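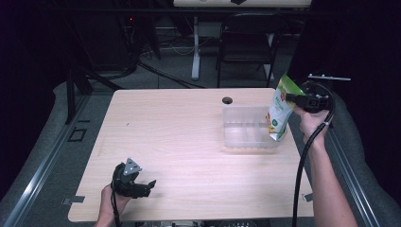 Workshop tips: bag handling practice with the hand-held grippers

From the Ballmont robotics club, updated February 24, 2025

Pick up snack bags by a top corner. The filling settles and the bag hangs straight enough to steer into a bin.

Keep the second gripper low and open near the front of the table. It is ready if the bag catches on the rim.

Use a clear bin. You can check where the bag landed without leaning in.

Run each cable along your forearm and strap it at the wrist. Leave a loop of slack there.

Check the table clips before you start. Push on both front corners.

Do 12 slow drops before you try for speed. Stop after three misses in a row and rest your hands.

Wipe the jaw pads with a dry cloth. Chip grease makes them slip.

Swap out bags that have split seams. Spares are in the Rolo drawer.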